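The Caldeira blue tumbler, and the board it lives on

I'll start with the bit most people write in about. Yes, we still sell the tumbler on its own, and yes, it's still the same blue. I've had mine going since we first got a box of them in from Drustness and I use it for everything (tea bags, pens, rinsing brushes, one very unhappy basil plant). It's a plain plastic cup, wider at the top than at the bottom, with a matte finish that's easy to keep hold of when your hands are soapy.

Mikkel Kárason, who does our buying, wanted to bring in a green one as well. I said no. We may yet argue about it again in September!

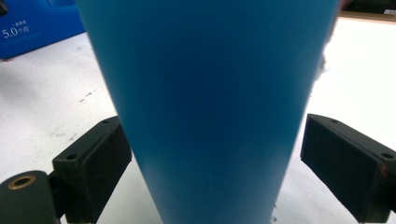
The stock code is 1422 and you can order as few as you like, though the price drops once you get to 22. Schools and church halls tend to go for that, and the carton goes out from Brelbridge with no extra packing charge. Please don't put the tumblers in the microwave. I know people do, and I know some of you have got away with it, but I'm not swapping them if they go wobbly.

Now, the white board. I never meant to sell these at all. I'd had one made to cover the worktable, a big flat matte sheet that leaves a narrow border of wood showing all the way round, and then customers kept asking where it came from. So we got Flenard to make a few more. You can paint on it, pot up seedlings on it, sort screws on it, whatever you fancy, and the table underneath is spared the worst. It does mark. Mine has had a hard life and I've stopped fussing over it, but if you want yours spotless then wipe it down as you go and don't leave spills till the morning.
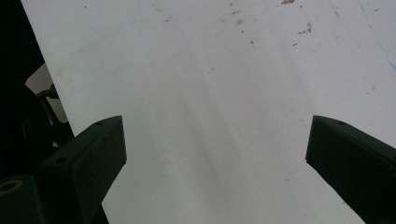
White table board, used, with reddish-brown specks and smears.

Ludger Wunderlich wrote to ask whether he could cut his down to fit a smaller bench. You can, Ludger, go slowly and sand the edge afterwards, but once it's been cut we can't take it back. I'd measure the bench again first. I got mine wrong by 2 cm and had to live with it.

A few people have asked for the tumbler and the board together, so there's now a set. You get one board and two tumblers, and you save a bit on the postage compared with buying them separately. The board goes flat in its own sleeve, so somebody does need to be in for the delivery, it won't go through any letterbox I've ever met.

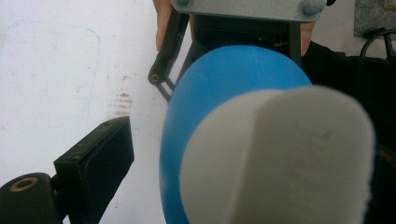

Spray bottles and how I store them

We don't stock a blue spray bottle at the moment, sorry. I do get asked, usually by people who've seen one on my table and want it to match the cup. Any ordinary one with a trigger top will do for wiping the board. Spray the cloth first if there are papers lying about.

For keeping the bottle upright I like a tall, narrow cardboard box with the top flaps torn or cut off. It costs nothing, and when it gets soggy you chuck it in the recycling and find another. Lower the bottle in base first and leave the trigger sticking out so you can grab it. I've tried proper caddies and they take up half the table.

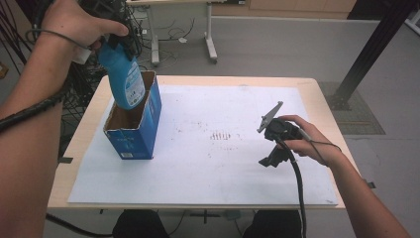

Ordering and returns

Orders go out from Brelbridge, normally the next working day. If your tumbler turns up cracked, send me a photo and I'll post another, no need to return the broken one. Boards can come back within 2 weeks if they're unused and uncut, in the sleeve they came in.

We had 225 tumblers on the shelf when I last updated this page (2018-09-10). If you're after a lot of them for an event, drop me a line before you order and I'll put them to one side for you.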